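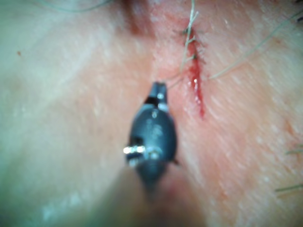

Well, if it can do that it can pair socks, Zoriana Demchenko said, and she said it loudly enough that the whole pressing room at Ploltunville heard her over the dryers, and from then on there was no getting any work out of anyone until we had settled the matter.

I had only passed my telephone round because they asked how I'd got on at Tumcombe. I had cut myself on the tin edge of the sorting bench (my own fault, I'd been meaning to tape it since August) and it had been sewn up by the machine they have there now, with a doctor sitting at my side the whole time eating a pear. Half of it was stitched and half still open when the picture was taken, and you could see the thread going down towards the little black jaws. Old Benedict had to go and stand by the window.

"Did it hurt?" he asked from over there.

I said no, they numb you first, and the machine never said a word, and it was gentler than my aunt with a splinter.

"Never mind did it hurt," said Zoriana. "Ask yourself why we've got the Riquelme."

Now the Riquelme stood in the corner under a dust sheet, and I had better explain about that. It was a folding machine, two arms on a trolley, and Mr Plimeseo had paid 4,000 pounds for it second-hand from a hotel that seemed very glad to see it go. He was a kind man, Mr Plimeseo, he wanted to spare our backs. It folded pillowcases beautifully. You laid one flat in front of it, nice and square, with the opening to the left, and it thought for a bit and then it folded it in three like a letter, and you took it away and laid down another one. Benedict pointed out on the first morning that by the time he had laid it flat and square with the opening to the left he had done most of the folding himself, and could have finished it off while the machine was thinking. Mr Plimeseo said it would learn. We gave it a tea towel to learn on and it carried it very slowly to the edge of the table and let go.

So you can see why Zoriana was cross. She had been hoping for somebody to do the fitted sheets for the best part of her life.

"Skin's easier," said Benedict, who had come back from the window.

"Skin is easier! Listen to him."

"It stays where it's put. It doesn't come to you in a heap, does it, all balled up with somebody's vest inside."

I thought there might be something in that. At Tumcombe I had been made to lie very still, and the lamp was just so, and there was one cut and it was only a cut. Every bag that comes to us has been packed by a different person in a different temper. I have found a whole cheese in a duvet cover. I have found a letter, too, and I dried it on the radiator and put it back in the right pocket, and I wouldn't know how to tell a machine which pocket was the right one, or that you don't read it.

Zoriana wasn't having any of this. She whipped the dust sheet off the Riquelme and switched it on at the wall, and while it was humming and getting its elbows up she fetched a fitted sheet out of the basket, a double, one of the really horrible ones with the elastic gone at a corner. She spread it on the table as well as such a thing can be spread. Then we all stood round, and I held my dressing out of the way.

It looked for a long while. It put out one arm and took hold of a corner, and I will say it took hold of it nicely, just a pinch. The other arm went across and found another corner, and Benedict said "Oh, go on," quite under his breath, though he'd been against it from the start. It lifted. The sheet came up in the middle like a tent, and the bad corner slid round the back where the machine couldn't see it, and there it stopped, holding the thing up before its face, and a small yellow light came on.

"It wants help," I said.

"I can see what it wants."

She went round to the other side. She found the lost corner and tucked it over the one the machine was holding, smoothed down the edge with the flat of her hand and told it to come towards her. It didn't, of course, it doesn't take orders that way. She took a step towards it instead, as you do with a person, bringing her end up to meet its end, and the light went green and it let her have the corners.

"Well, my mother was slower," said Zoriana.

She put the folded sheet on the shelf and went back to the basket for another. Mr Plimeseo came in just then to ask why the dryers had finished and nothing was in them, and Benedict said we were training.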